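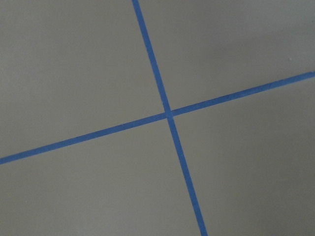

Section 2. Setting Up Your Bendby 2740 Sewing Machine

October
By Ljubica Begović

Welcome, and I'm so glad you've made it past the packing foam! Most people are sewing a test seam within 30 minutes, but please take all afternoon if you like. Make yourself some tea (and park it well away from the machine).

1. Pick a sturdy table that doesn't wobble when you lean on it.

2. Lift the machine by its top handle with one hand under the base. Never lift it by the handwheel, tempting as that is.

3. Set the power switch to OFF. Plug the foot pedal into the side socket first, then plug the cord into the wall.

CAUTION: Keep the machine unplugged whenever you change a needle or open the bobbin cover.

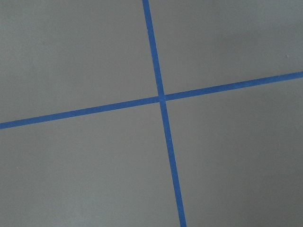 4. Raise the needle by turning the handwheel toward you. Always toward you, please; turning it backward can tangle the thread underneath.

5. Loosen the needle clamp, slide a new needle up as far as it will go with the flat side facing the back, and tighten the clamp again. A size 100 needle suits denim and canvas. For everyday cotton, use one of the finer needles in the accessory tray.

6. Wind a bobbin from the spool on top, and stop when it is nearly full. The machine takes the Dolo clear bobbin, part 2078, and a metal one of the same width will rattle and skip.
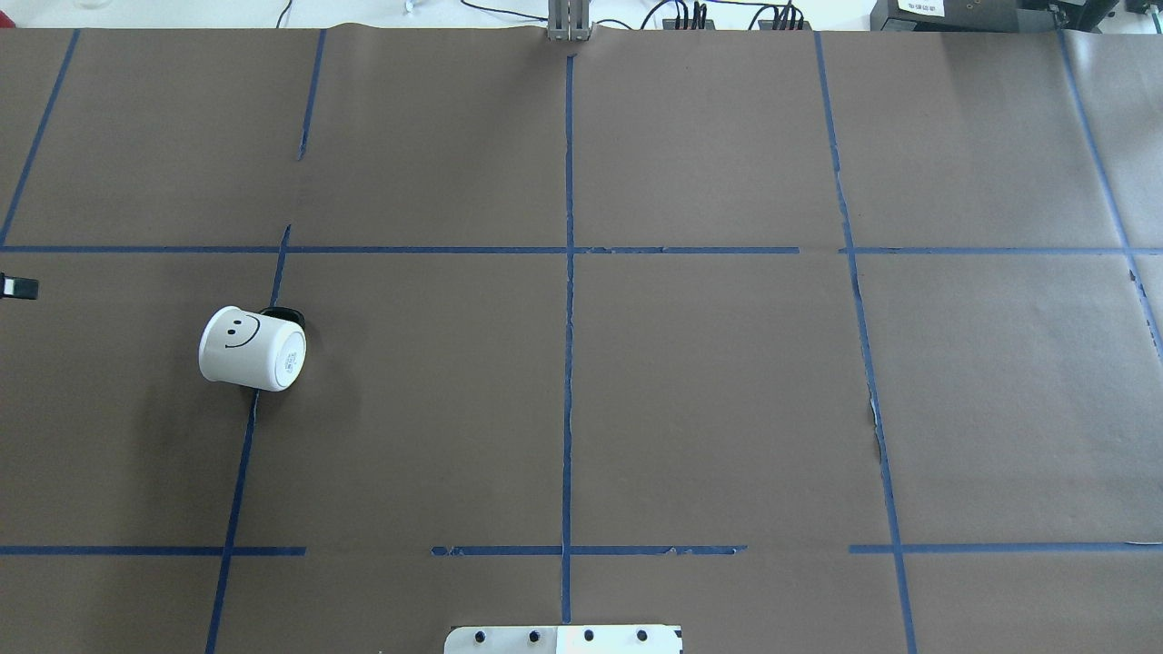

Drop the full bobbin in so the thread comes off counterclockwise, pull it through the little slot, and leave a tail as long as your hand. Then thread the top with the presser foot up, following the printed arrows, and you'll find the whole business gets easier after the second or third go.

NOTE: If you bought the Jandley walking foot, leave it in its bag for now and do your first seams with the regular foot.
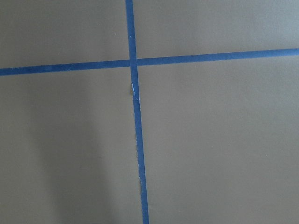
Why does my thread bunch up under the fabric?

Nine times out of ten the top thread missed the tension discs. Raise the presser foot, take the top thread out completely, and thread it again from the spool.

Comments

quiltinggran: The bobbin tip fixed my rattle, thank you! I'd been using my old metal ones.

Tess in the basement: Is there a section on buttonholes coming?

hemline_hal: Mine came with the pedal cord wrapped so tight I had to let it relax overnight. Works fine now.

Contact Nikolaidis Sewing Supply | Copyright Nikolaidis | Back to top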